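Local Government and Elections: handout for session 5
October
By the course tutor

Who gets on the ballot, and who keeps people off it

Last session we dealt with polling day, the part of an election everyone photographs. This session goes back a few months, to the dull stretch in which a person who would like to be a councillor becomes a person whose name is printed on the paper. Most of the interesting damage is done there, usually by someone with a stapler.

We shall use the town of Westerberg throughout. It has 20 council seats, one election every four years, and a nomination rulebook that has been amended so often it now has its own index. Please have the rulebook extract with you. If you have lost it, share with a neighbour who hasn't.

1. The three gates

A candidate in Westerberg has to pass three gates: signatures, deposit and residence.

Signatures. An independent needs 87 signatures from registered voters in the ward. A party candidate needs 5. The official argument is that a party has already shown it has public support by existing. You may find this more convincing if you belong to one.

The figure of 87 has a history. The original draft had a round hundred, a later amendment took a percentage of the smallest ward, and the ward boundaries were then redrawn without anyone touching the number. Nearly all thresholds you meet in practice are fossils of this sort. When you read one, ask what it was once a fraction of.

Deposit. Every candidate pays 1,000 in the local currency, returned if they win a twentieth of the vote. Deposits are defended as a way of discouraging frivolous candidates. They discourage poor ones rather more efficiently, while the frivolous and comfortable carry on as before. Compare the two wards in your extract: in Gileo the deposit is less than a week's average wage, and in Surkuvwood it is closer to three. The rule is the same rule in both.

Residence. A candidate must have lived in the municipality for a year before nominations open. Note the word "lived", which the rulebook doesn't define. The electoral office has at various times accepted a tenancy, a water bill and a letter from a landlord who was also the candidate's brother.

2. The returning officer's desk

Forms go to the returning officer, who may reject them for "material defect". A missing signature is material. A wrong postcode has been held to be material in one election and trivial in the next, with the same officer and, as far as anyone can tell, the same postcode.

There are two schools of thought here. The strict school says that rules of form protect everybody, because an officer with no discretion can't favour friends. The generous school says that the voter is the one who loses when a name is struck off over a smudge, and that doubtful cases should go to the ballot. Both schools tend to change sides when the smudge belongs to the other party.

For the essay you will need to take a position. "It depends" is a perfectly sound answer as long as you go on to say what it depends on. Last year a good many of you didn't.

3. Challenges and the calendar

Any voter may challenge a nomination within five days of the list being published. The tribunal then has seven days to rule. Add the two together and lay them against the printing schedule in the extract, and you will see that a challenge lodged late on the final day is decided after the ballot papers have gone to press.

Westerberg has met this problem in three different ways. It has reprinted, which is expensive. It has put up notices in polling stations telling voters to ignore a name, which works about as well as you would imagine. And once, in Gileo ward, it postponed the poll altogether, on the grounds that a delayed election was better than a disputed one. It got both.
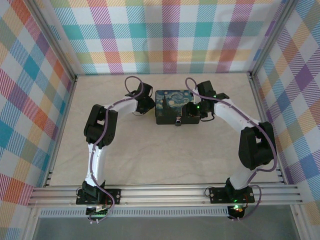
Postponement deserves more attention than it usually gets. While the Gileo poll was on hold, the sitting councillors stayed in office, voted on the budget and chose the chair of the planning board. Two of them were standing for re-election. There is no need to suppose that anyone planned it. A delay always benefits somebody, and it is generally whoever already has the keys to the building.

Look, too, at who is entitled to order one. In the Westerberg rules the power sits with the tribunal, but only on application by the council. A challenger who has been wrongly struck off can't ask for more time. The council that might lose to them can.

4. The Wulard reforms

The neighbouring district of Wulard tried to fix all this in one go. It cut the signature requirement to 20 for everyone, party or otherwise, abolished the deposit and moved the challenge period forward by a month. The predicted flood of cranks failed to arrive. What did arrive was a longer ballot paper and, in two wards, a winner with less than a quarter of the vote.

Whether that is a failure of the nomination rules or of the voting system is the question for next session. First past the post copes badly with six serious candidates, and old thresholds can hide that by making sure there are never more than three.

Reading for next time

Rulebook extract, parts two and four. Skip part three, which concerns the permitted size of posters and has defeated stronger people than us.

The Wulard review, chapters on ballot length and spoilt papers. The appendix has the ward tables.

To prepare

Write one page on the following. A candidate in Surkuvwood hands in 87 signatures, one of which turns out to belong to a voter who moved to the next ward the previous month. The form was accepted at the counter. The challenge comes in on the last afternoon at ten to five. Decide the case, then say whether you would have decided it the same way if the candidate had been the sitting mayor.

Pages to the departmental office by noon the day before we meet – on paper, please, with your name on it. An unsigned one will be treated as a material defect.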